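What Broke on Futar (and what I'd do differently)
By Chenxi Qian | January | Student Projects
63 shares | 5 comments

So my half of the project was supposed to be the boring half. Jahangir Navaratnam wrote the grasp planner, and I got the job of leaving Futar running on the bin-picking task overnight and writing down whatever happened. What happened is that it stopped dead at attempt 2,154 and I spent most of January finding out why.

First thing I saw in the log was a force limit trip on the wrist. Fine, those happen, you clear it and go again. Except it tripped again, and then again, always on the left-hand reaches and never on the right! I blamed Jahangir's planner (sorry, Jahangir). He blamed my limits. We raised the threshold a little, which I now think was the dumbest thing we did all semester, because all it did was let the arm pull harder before it quit.

The real problem was a cable. When we rebuilt the wrist in the fall I routed the yellow one with hardly any slack past the last joint, and I only ever tested it with the arm parked near the middle. Reach far enough left with the wrist rolled over and the cable goes tight, the wrist feels a sideways load, and the controller decides it hit something. By the time I found it, the jacket had a flat spot I could feel with my thumbnail. Our advisor was not thrilled, and she was right. If the conductor had gone while the gripper was closing, we'd have had fingers stuck shut and no feedback at all.

The fix took an afternoon. New cable, a much bigger loop around the wrist, and the threshold back where it started. I also wrote a little script called Belay that rolls the wrist to both ends of its travel at slow speed before any run and refuses to start if the side load climbs. It's ugly code but it works.

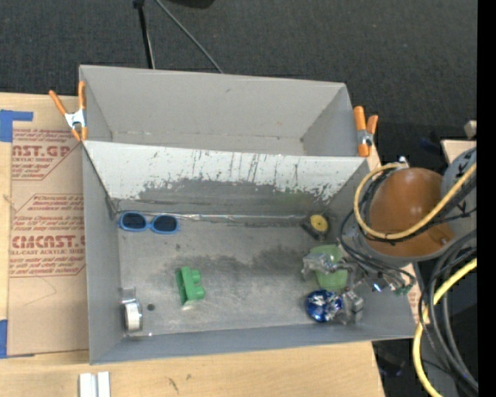

After that we did a 500-attempt run with one of us sitting next to the stop button the whole time, and there wasn't a single wrist trip. We did get plenty of plain old missed grasps, mostly on shiny stuff and anything lying close to a wall, but those are Jahangir's chapter and he can explain them himself.

Two things still bug me. Belay only checks the wrist, so a snag farther back on the arm would get right past it. And we still don't have a rule about who's allowed to change a force limit. I'd like it to take two people, with a note in the log saying why. For now there's a sticky note on the monitor that says ASK FIRST in my handwriting.

Recent in Student Projects
Prurico: a touch sensor that wouldn't stop drifting
Sterkard gearbox teardown, part two
Choosing a wrist camera on a student budget
How we label our grasp logs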